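Subject: Re: [Gromwood Readers] The Kivov novel, and what we read next

On the reading list, a member wrote:

> I gave up at the end of part two. The sentences are fine but I could not
> keep the brothers apart, and the letters in the middle went on forever.
> Is it worth pushing through? Also, have we settled on the next book, and
> does anyone know if the Lolcombe library has copies?

I finished it last night, so I'll take your questions in order.

The brothers do get easier. Part three drops the younger one almost completely and stays with the older one in the port town, running the ferry office. I had the same trouble you did until I noticed that the older brother's chapters are all in the present tense. If you go back with that in mind, the first hundred pages read a lot faster.

The letters I can't defend. There are seven of them and I think 3 would have done the job. The fourth one matters, because it tells you who sold the house, and the last one is short and pretty good. You could skip the rest and lose very little. My edition is 863 pages with the notes, and I suspect an editor somewhere wanted to cut that section and lost the argument.

What I liked best was the aunt. She is in maybe four scenes and never raises her voice, but everyone in the family arranges their day around her. The dinner where she sends back the soup is the best thing in the book. The translation reads well there too. It gets stiff in the farming chapters – a lot of "whereupon" – and I wondered if a second person had worked on those.

So yes, I would push through, with some skipping.

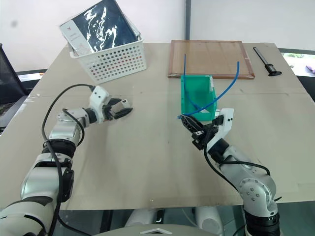
Next book and copies

We said Kodikara's story collection, and as far as I know that still stands. Lolcombe has two copies in the main room and one in large print. Gromwood has none, but they will bring one over if you ask at the desk, and it takes roughly a week. The paperback is due in May if you would sooner buy it.

It has eleven stories and I'd suggest we read the first half for the next meeting, up to and including the one about the well. The title story comes last, and it spoils an earlier one, so please don't start there.

We are still meeting at 7 in the upstairs room at Gromwood. If you want to change the order of the stories, write to the list before then.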